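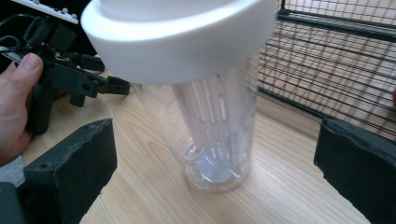

tallowbench
Swapped the stock fingers on my hand-held for the Oravec pads and spent an evening on clear plastic. The hard one is a tall clear container with a white lid and a ribbed strainer column inside. My two cameras disagree about where the wall is. The depth one locks onto the ribs and ignores the outside, so the fingers close late. Same thing on 18 of 20 tries. Anyone running the Miltenano camera on stuff like this?

pk_rivets
I have the Miltenano. Same problem unless I turn exposure way down. Then it finds the rim of the lid fine and I work down from there with a fixed offset.

southlot
I don't think it's the camera. The Oravec pads are too soft. You squeeze, the pad folds, and your width reading is off before depth even matters. Go back to the stock fingers and run it again.

tallowbench
Width was within 1 mm on a steel gauge with both sets. I checked before I posted.

southlot
A gauge doesn't flex. A plastic container does.

tallowbench
OK, fair. I'll try stock on the same container.

grendle_9
We did 100 grasps with each pad at the Arkport shop last November. Soft pads dropped less, but the logged widths were all over the place. If you only need to pick things up, keep them. For training data I'd use the hard ones.

pk_rivets
Disagree on that last part. Drops cost me more time than noisy widths do. What controller are you on?

tallowbench
Staston, older firmware. Loop is at 100 Hz.

pk_rivets
Update it first. The old one lags on close.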